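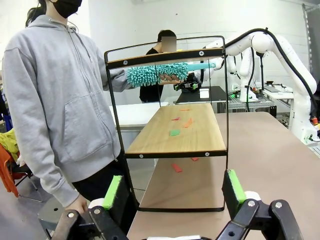

Givthorpe, 7 March 2021

Shelf dusting on the two-arm setup, quick writeup before I forget. Wallin is the arm with the duster, Illon is the one with the wrist camera.

What you need: small two-level shelf, chenille duster with a smooth handle, foam pads for the fingers (ours are bright green), scraps of colored stuff to clean up. Cut them different sizes. Strips, a square, whatever.

1. Shelf on the big table, between the arms. Check the screws on the board lip first.

2. Pads on. Press hard, wait 3 hours. Bare fingers slip on the handle, teh pads dont.

3. Scatter scraps on the middle board. Leave a couple on the table underneath too.

4. Jaws wide open. Bring the duster in by hand and hold it level, just under the top rail. Close the gripper on the handle, NOT the fluffy end. Keep your hand on the duster until you're sure of the grip.

5. Slow speed. One person near the shelf, one near the duster — and know where the red stop button is before anything moves.

6. Lower to the board, sweep sideways, lift, go back. Save the path. I use 288 points, fewer gets jerky.

If the shelf walks, clamp it. If the duster twists, grip further along the handle and redo step 4.

Path file is in the Tirivetti folder, ask Frøydis Tveit for acess. Bin part to follow.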